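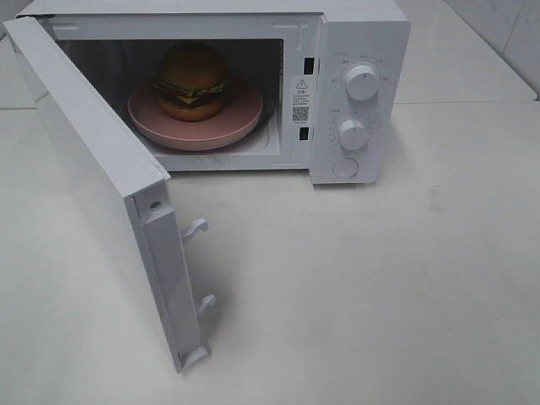
Mudassar Rana wrote in to say his burgers come out with a scalding patty and a bun like a wet flannel, and could I please put reheating in the guide. Fair enough, Mudassar!

5 December 2022
By Abdelghani Badawi

Section 2: Warming a burger on a plate

I've done this far too often at the Skavdale office, so these are the steps I stick to.

1. Open the door all the way. It swings to the left, so shift your mug first.

2. Put the burger on a microwave-safe plate, near the middle. A raised rim is handy (melted cheese does wander).

3. Take the lettuce out if you can bear to. I put mine back in cold at the end.

4. Shut the door until both hooks click into their slots.

5. Set 500 watts and give it almost 98 seconds. I know, odd number, but I tried plenty of others in July and went back to it.

6. Leave it a minute, then check the middle is piping hot. If it isn't, go again in short bursts.

Note: keep the slots clear of crumbs. A dry cloth does the job.

Caution: no foil, no wrappers with a shiny lining, and never run the oven empty. Use a tea towel to lift the plate out!

Related sections
Choosing a plate
Cleaning the door and latches
Reheating chips (good luck)

© Skavdale Kitchen Guides | Contact | Back to top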